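The bakery at Flamisau supplies 26 shops in and near Nuvville. Its production manager, who trained as a cereal chemist, attributes most complaints about rolls to storage.

"Staling is a change in the starch," she said. "It goes fastest at refrigerator temperature. Customers chill their bread and then blame the flour."

The plant bakes 655 trays per shift. Dough rests for six hours before shaping.

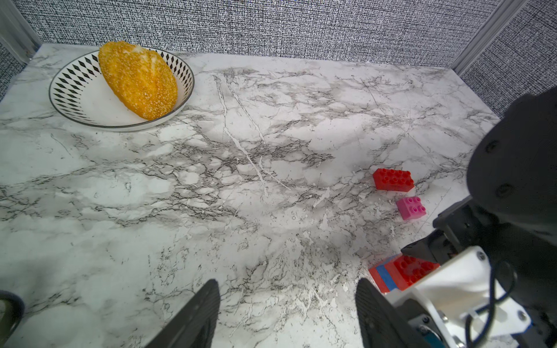

An oval roll with a speckled crust, in a patterned bowl.

Freezing is a different matter, she said. Rolls frozen on the day of baking keep for about 6 weeks. "Wrap them tightly. Thaw them in the wrapper, then heat them briefly."

The Jatidska line, added in June, has a longer cooling belt. Asked whether it had changed the product, she said the crumb slices more cleanly and the crust is slightly thinner.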